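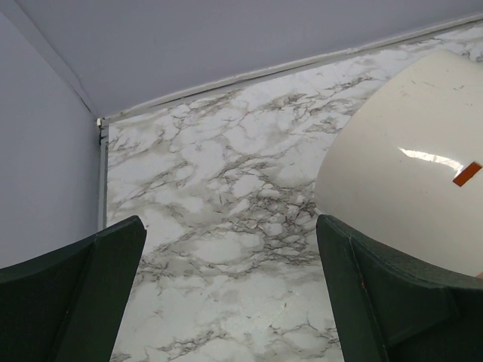

Petro Yurchenko wrote back after the first version of these notes to say that I'd gone straight to packing and skipped the wiping down, and could I please put it first. Fair enough, Petro! It's now step 1, and everything else has moved down by one.

## 4. Clearing the table and packing up the Tillow

I call it the Tillow the whole way through (it's the big cream cylinder with the colored end, in case you've joined at this section). I like to do all this on a Saturday morning with a coffee going, but any time works. Give yourself 22 minutes the first time and don't rush it.

You'll want a soft cloth, a bit of lukewarm water, your bag, and whatever small stuff has been living on the table all week.

1. Wipe the cream surface with a barely damp cloth. Go gently over the scuffs. I've tried scrubbing them and all I got was a dull patch, so now I let them be.
2. Leave any tape where it is until the wiping's done, then peel it slowly from one corner. If it leaves gum behind, a drop of cooking oil on your fingertip will shift it.
3. Lay the Tillow on its side with the flat end where you can see it. Pink goes up, yellow in the middle, gray at the bottom. I use the knobs to check I've got it straight: they should run in a line from top to bottom.

 > **Note:** Please don't lift it by the knobs! Get both arms around the body and hug it like a big loaf of bread.

4. Put the markers down behind it, off to one side, with the caps pushed on tight. Give each cap a little extra squeeze (I once skipped this on a trip to Prerkholm and had red on everything I own).
5. Stand the paper bag next to it, open end up. Press the bottom out with your fist first so it stands by itself. The ones I get from Levchenko are stiff enough, but a softer bag may need folding over once at the top.
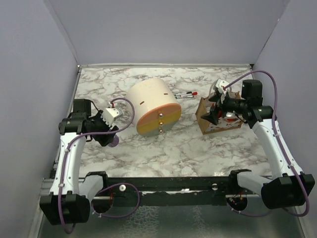

6. Fill the bag from the bottom, heavy things first. Reach all the way in and set each thing down; dropping stuff from the top is how I've split more bags than I'd like to admit.
7. Markers go in last, caps up, along one side.
8. Wrap the Tillow in an old towel and carry it separately. It doesn't go in the bag, even if it looks like it might squeeze.

> **Caution:** Paper bags and damp cloths don't mix. Keep the cloth out of there, and if the tabletop is wet, dry it before you set the bag down.

### If the Tillow keeps rolling

Mine does this on really smooth tops. Roll up two hand towels and tuck one along each side.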